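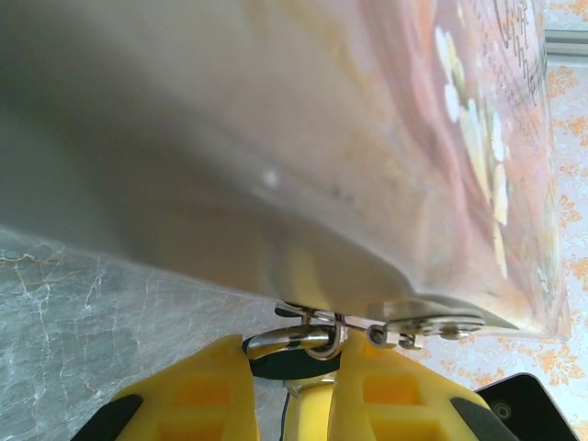 A decorated box up close, with script lettering on a pink printed area

Keepsake boxes

A keepsake box is a small lidded container for things you can't use and won't throw away. Letters, baby teeth, ticket stubs, the odd button. I've been adding to this entry since March and I still get messages telling me I've missed somebody's gran's favourite kind, so do send yours in!

The name is fairly loose. A biscuit tin becomes a keepsake box the minute the biscuits are gone and the photos go in, and most of the ones I've come across started life that way. Boxes sold for the job (with a lining, a tray or a little key) came into ordinary homes later, once printed metal and card got cheap.

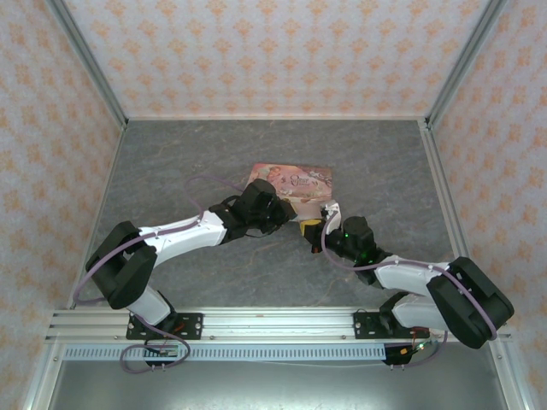
Wood is the old favourite. It's kind to paper so long as it's been left bare inside, but fresh varnish can turn letters yellow, and cedar smells lovely and marks photographs. Tin keeps moths and mice out and takes a printed picture well, though it sweats in a cold loft. Card is cheap and light and gives up at the corners first.

Collectors, and I'm one in a small way, tend to go by the lid. Flowers, castles, kittens, coaches and storybook scenes all have their followers. The Casado boxes are the ones people write to me about most - deep lids, rounded corners, and a habit of rusting along the hinge. Silesau made a shallower sort meant for gloves, and you'll find them full of postcards.

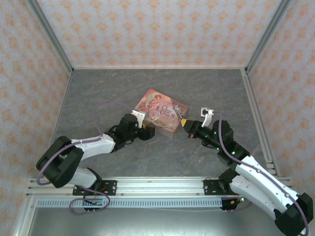

Ada Gentile's list of lids, which she keeps at Nallbridge, has 3,487 entries and is the nearest thing we've got to a proper catalogue. It's sorted by picture and then by size, so you need a bit of patience with it. I've found seven of mine in there and two that she had down as lost (I was unbearable for a week).

Locks are mostly for show. The ones fitted at the works are thin and nearly all of them share a key, so plenty of owners add their own.

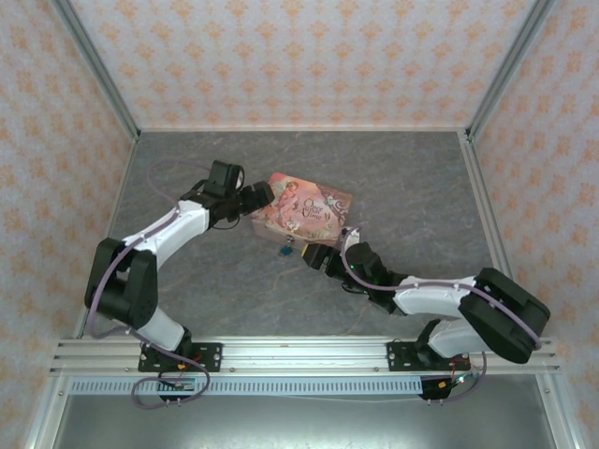
Box with a "Once upon a Time" lid and a small latch at the front

For storage, a bedroom shelf beats a loft or a shed. Take out rubber bands and paper clips, and put loose photos in plain envelopes.

See also: Biscuit tins; Glove boxes; Jekisau lids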